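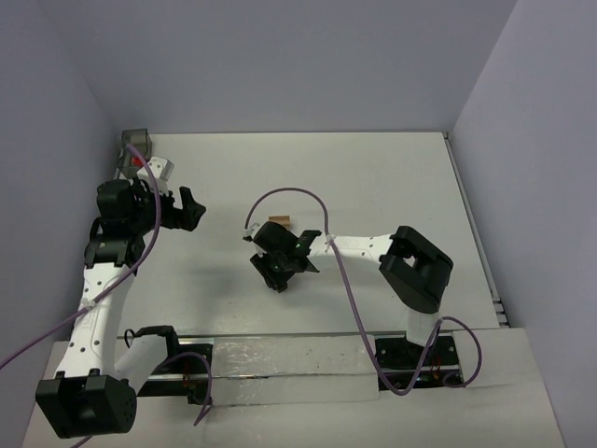

Open day walk-round, two-arm bench
Trultum workshop, Hidport
Sunday, August 21, 2022
Checked by: Renata Carrasco
Demonstrator: Milagros Tapia

I did this one before the doors opened, coffee in hand, and went back to a couple of items at lunch.

1. Walls of the enclosure secure — OK
Gave all three a good shove. They're plain and smooth, nothing to catch a sleeve on.

2. Both carriages fixed to the rail — OK
I'd still like the bolts on the left one looked at again in November.

3. Cables clear of moving parts — COMMENT
My only real grumble. The purple cable loops up over the right gripper and there's another length hanging down over the front of the platform by the left carriage. A child could grab that! Milagros is going to tie it back before the first group comes in. There's a cable tie on the left arm already, so a few more of the same please.

4. Work surface clear — OK
Small tan block in the middle for the demo, and the other bits are at the back left. Fine by me.

5. Plastic strip over the rail — COMMENT
A bit wrinkled, with some dark specks on it. Not a danger, but it looks scruffy for visitors and I'd swap it.

6. Stop button — OK
Pressed it 5 times, once with both arms going. Stopped every time.

7. Visitor line on the floor — FAIL, then OK
Tape was 300 mm from the platform when I arrived. The sheet says 800 mm. Moved it myself (my knees are not happy) and measured again.

8. Extinguisher — OK
Tag number 958, in date.

9. Way out to the Figueroa side — OK
Someone had parked the leaflet trolley in front of the door. Now by the tea table.

Fine to run once item 3 is done. Copy to the Clillthorpe office please, they never got the last one.

R.C.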